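Subject: Re: [paper-piles] Sorting the printouts before the move

On the list, somebody in the Buriton office wrote:

> Before anyone reaches for the recycling, can we please agree on
> a system? I suggest everything gets scanned first, named by date
> and project, and put on the shared drive. Then the paper can go.
> If each of us does 20 sheets a day we'd be through it before we
> have to give up the back room, and nothing would be lost.
>
> Also, could whoever took the good stapler bring it back.

I've read this twice and I admire it, the way I admire people who alphabetize their spices. I would like to offer a counterproposal from someone who has now spent two evenings with the paper.

Scanning first means we keep everything and then get to sort it again later, on a screen, with file names. We did exactly that with the Posico job. There is a folder on the shared drive called Posico_scans_FINAL and another one inside it called Posico_scans_FINAL_sorted, and the second one has 7 files in it, all of them the same invoice. I opened each one to be sure. One is upside down.

So I started at the other end. I tipped the first box out on the table and spread it around until I could see at least a corner of most things. I know the official advice is to take one sheet off the top, decide, and move on to the next. I tried it. The trouble is that our boxes were packed by people leaving in a hurry, so page one of something is at the top and page two is under a parking permit, and you end up making the same decision five times with less information each time. Fanned out, you start to recognize things. A red heading here, a bit of handwriting there, oh good, the catering menu again.
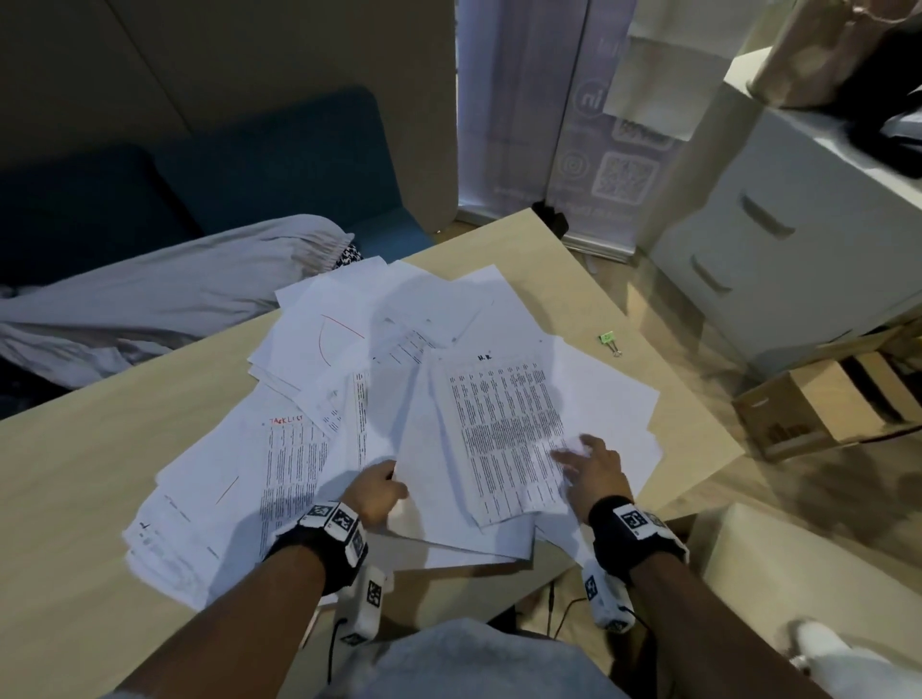 What I've ended up with is four heaps. Keep, recycle, shred, and a fourth that I was calling "ask" until I noticed it was bigger than the other three put together. It is now called "ask by November," and whatever's left in it after that gets moved to recycle by me, personally, with no ceremony.

A few notes for anybody taking the next box.

Task lists. We printed an astonishing number of these. I don't think a task list needs to survive the tasks, and if a task on it still hasn't been done after all this time I'd say it has been decided. Recycle. The one exception is anything to do with the Mac Carthaigh lease, where the landlord's people like to be shown that we asked for the gutters in writing.

Big tables in tiny type. I have lost more time to these than to anything else. You can't tell what one is from the numbers, you have to find the heading, and sometimes the heading is a couple of initials that somebody wrote on by hand and which must have seemed perfectly clear at the time. If it has people's names or pay in it, shred. If you can't tell, shred. If you need reading glasses to find out whether you need to shred it, same answer.

Pages with red pen. My instinct was to keep them all, on the grounds that somebody cared enough to pick up a pen. Having looked harder, I think a fair share of the red pen in this office was people testing whether the red pen worked. Keep it if there are words. A line on its own can go.

Anything from Vostonex. Keep one copy of the contract and the signed amendment. We have the brochure in quantity and I don't believe any of us has ever read it, including the time we were considering buying from them.

On the pace: 20 sheets a day sounds modest and humane, but it assumes we'd do it every day, and I have met us. I'd sooner have two people in there for one long evening with the heating on and something to eat. I got through a whole box in an evening by myself, and that includes the half hour I spent reading an argument about mugs.

I'm fine with scanning what's in the keep heap once it's small enough to be worth scanning. If the original poster wants to handle the naming scheme I will follow it to the letter and complain only off-list.

The table is free from 7 tomorrow evening if anyone wants to join me. Please don't straighten my heaps before then. They look like a mess, but they're four separate messes and I know which is which.

I don't have the stapler. There is a stapler in box 2, but I wouldn't call it good.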